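About Us

Sturkar Brick & Figure Club. Building since we ran out of shelf space at home. Based in Hirville, two rooms over the hardware store, door on the side street (buzzer sticks, press hard).

We're a shop and a club. Mostly a club. The shop pays for the club, more or less. New sets, used sets, loose parts by weight, minifigures, and a long table where people sit down on a Saturday and don't get up til closing.

How it started

A garage sale. One big tub of mixed bricks, four of us splitting it, and one argument over a gray castle wall piece that still comes up. We met in a kitchen for a while, then a church basement, then here. The sign over the door is from the basement days. Yes we know the K is crooked.

The name is from the first town we built together. Sturkar had a train station, a bakery and a harbor with no water. Most of it got taken apart for the pieces. The station is still in the front window, minus a few roof tiles, and people ask to buy it all the time. Not for sale.

What we do

Open build nights, twice a week. Drop in, bring your own or use ours. Used sets checked before they go out. If a part is missing we write it on the bag. Trades, both ways, store credit or cash, credit goes further. Kids' hour on Saturday mornings, grownups can stay but have to build something.

We also photograph what people make here. It's a good half of the reason the club exists, some of us came in through toy photography and never owned a full set. There's a light box by the back window and a drawer of little props, fake snow included. Please put the snow back in the jar when your done.

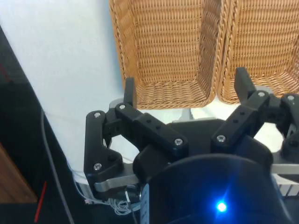
Club Layouts

Every year we build one big layout together and show it in September. Last one was Siqueira, a hillside town with a cable car. 20 builders, 300 minifigures, all of them placed by hand the night before. The cable car ran most of the weekend. Then it didn't, and a very patient kid pushed it up and down with a chopstick.

Next up is Tanunmont. Snow, a monastery, a winter market at the bottom of the hill. We need white slopes badly. Also pine trees, any size, any condition. If you have a box of white plates in the attic, call us before you donate it somewhere else!

Anyone can build a section. Pick up a base at the counter, sign the sheet, read the height rules on the back. Older members will help with the edges so it all lines up. You keep your own bricks after the show, we only hang on to whats marked as club parts.

Membership

$40 a year. Families pay the same as one person. Gets you a key tag, a storage bin with your name on it, first look at used sets when they come in, and a spot on the layout if you want one. Pay at the counter. Online payment is coming, we keep saying that.

You don't have to be a member to come to build nights or buy things. Come a few times first and see if you like us.

What we don't do

Appraisals over the phone. Bring it in. No repairs on electric train motors any more either, too many came back. And we don't hold new releases without a deposit, sorry, learned that one the hard way.

Visiting

Stairs only, steep ones. If stairs are a problem call from the sidewalk and someone will bring things down, catalog, parts trays, whatever you need. Parking behind the building after five, street parking before that. Coffee is free, the mugs are not.

Closed Mondays. Holiday hours get taped to the door and posted on the news page, usually in that order.

Page updated October 17, 2025

Home | Shop | Build Nights | Layouts | Photo Gallery | Contact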